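About Natdale
A small coffee roaster with a large kettle
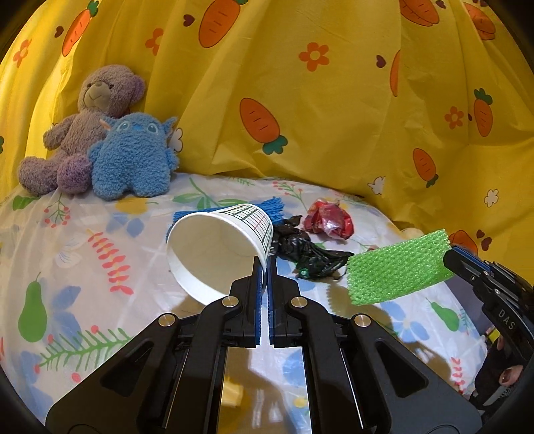 A paper cup, lying down.

Natdale began in the back half of a tyre shop, which explained the rent and, according to one early customer, the espresso. Sandro Fabbri had bought a second-hand roaster from a man who was leaving the trade in a hurry. Pierina Mazza had a van. Neither of them had a business plan, although Sandro did own a clipboard.

The first coffee we sold was called Sekasetti. It was meant to be a gentle breakfast blend and came out tasting like a bonfire with opinions. People bought it anyway, and a few of them still write to ask when we'll bring back "the proper one". We've kept the name and fixed the coffee. Those customers have been very brave.

We now roast on Clendeo Road, behind the carpet warehouse (go past the skips, then keep going when it feels wrong). We supply 44 cafés, two garden centres and a crematorium, whose staff have by far the highest standards of any of them. The smallest bag we'll sell you is 500 grams. We did try a smaller one, but the labelling machine took against it.

Who's here

Sandro roasts. He doesn't like being spoken to while roasting, and has extended the rule to most of the afternoon.

Pierina buys the green coffee and handles the accounts. If you've ever received a reminder from us that was polite but left you feeling slightly cold, she wrote it.

Italo Pagano joined as a Saturday boy and is now head of training. His barista course lasts nine hours including lunch, and a surprising amount of it concerns wiping things.

Tincuța Pîrvu drives the deliveries and knows which of your back doors stick.

Bradley Whiteley does the website, including this page. He was given the job after mentioning that he'd once made one for his brother's band.

What we sell

Beans, ground coffee, filters, cups, and a decaf we're prouder of than anyone has asked us to be. We don't sell syrups. Cheung's, two units down, sells syrups, and we'd like to go on borrowing their forklift.

Visiting

The counter is open every weekday morning until noon, and on Saturday until the pastries have gone. Parking is poor. Dogs may come in, and Sandro will talk to them.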